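Hekow sets aside money for room-service robots at guesthouses

Hekow, which runs furnished guesthouses for visiting workers, plans to buy its first robots for bed making and tidying next year. The company put the purchase into its draft budget in February and expects a final vote before the summer.

The plan covers 50 rooms in the first year, out of 300 that the company rents out. Osamu Kudo, who handles equipment purchasing, said the company looked at leasing but found that the contracts on offer ran longer than it wanted. Hekow has asked two suppliers, Nallska and Sithole, for written bids. 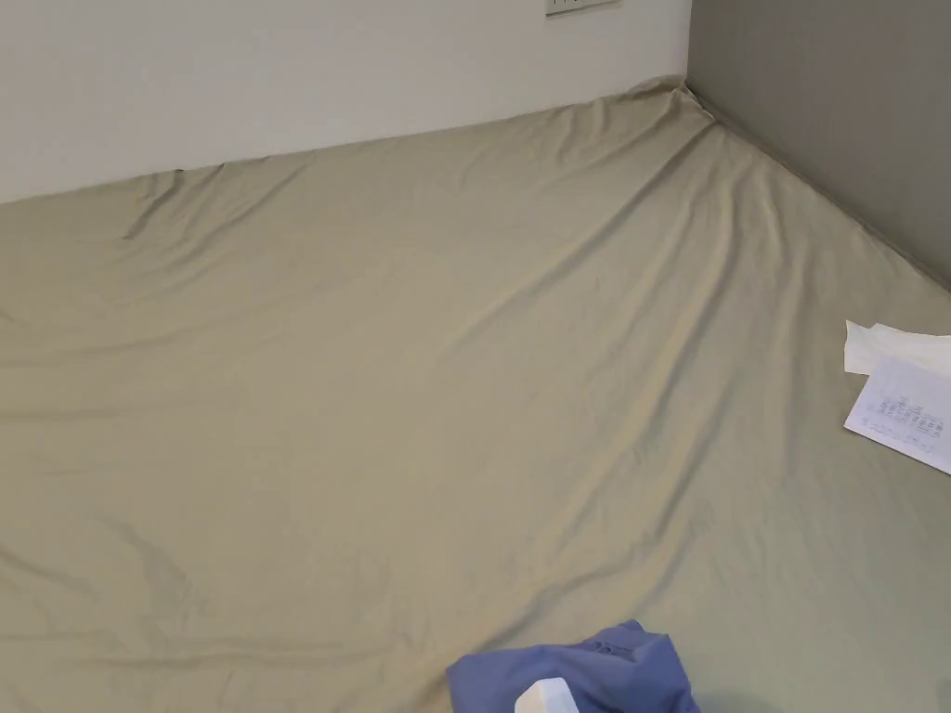 Kudo said the bids have to be priced on the rooms as they are. Many of the beds are pushed into a corner, which leaves two sides against a wall and little space to work. A fitted sheet ends up bunched at the far corner and creased across the mattress, and an arm has to reach all the way over to pull it flat. Papers and tissues left on the bed have to be picked up first. Hekow wants each supplier to state the reach of its arm and the narrowest gap its base can pass through.

Grippers are listed as a separate line in the budget. The draft allows $2,725 per gripper, with one spare for each site. Replacement fingers and pads come out of the yearly maintenance fund, which Hekow has set at $817 per machine. Riaan Rampersad, the operations manager, said the maintenance figure was raised after the first draft to include cables and a service visit.

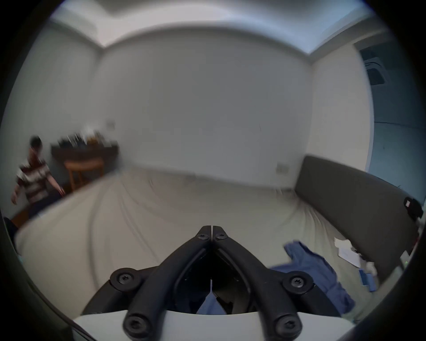

Training for housekeeping staff is also in the plan. Each site will have two people who can start, stop and charge the machines, and they will be paid for the training hours. Rampersad said no housekeeping jobs are being cut in the budget year.

Bids will be scored on price, delivery time and the cost of parts over four years. Hekow will also ask for a trial at its Hititz guesthouse before it signs anything. If neither bid fits the budget, Kudo said, the company will cut the number of rooms in the first year and keep the same equipment list.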